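Jean Buchanan writes planning software at Loltside, and most of her week goes into Karam, the layer that turns a request like "put the cube in the crate" into arm motion. She started on it in April, after three years working on perception.

"The planner I inherited was fine on a bare table," she says. "Put a crate next to a plate and it would spend eight seconds thinking and then pick a path that went over everything."

Her fix was to split the problem. Karam first chooses a grasp and a rough direction of approach, then hands both to a second stage that only worries about collisions. The old version did it all in one search. Planning time for a tabletop pick is now under a second on her desktop machine.

Testing happens in simulation, in a room modeled by her colleague Cameron MacRitchie. He keeps the objects in a tool called Wondum, which sets out a layout and saves it with the run so a bad plan can be replayed.

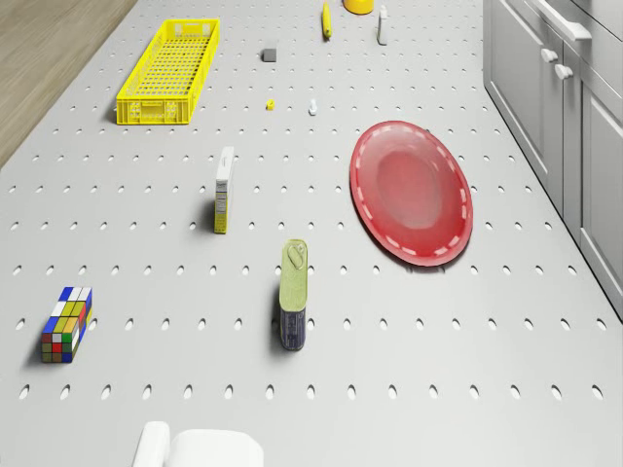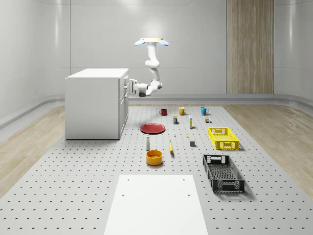 The simulated test room, seen over the tabletop and from farther back with the arm and cabinet.

Drawers are the current headache. "With a cube, I have a lot of ways to come in," Buchanan says. "A handle gives me maybe two, and then the arm has to keep hold while the thing moves. If the wrist starts in a bad spot, it runs out of joint range halfway through the pull."

MacRitchie would like the planner to look at the whole pull before it commits to a grasp. Buchanan agrees but wants to keep it cheap. Her current branch checks five points along the drawer's travel and throws out any grasp that fails at one of them.

Small objects are a separate problem, and she puts that one on perception. "If the pose is off by a centimeter, my plan is correct for a cube that isn't there."

The drawer branch gets merged once it passes the replay set. After that she plans to go back to the logging code, which still writes joint angles in degrees in one place and radians in another.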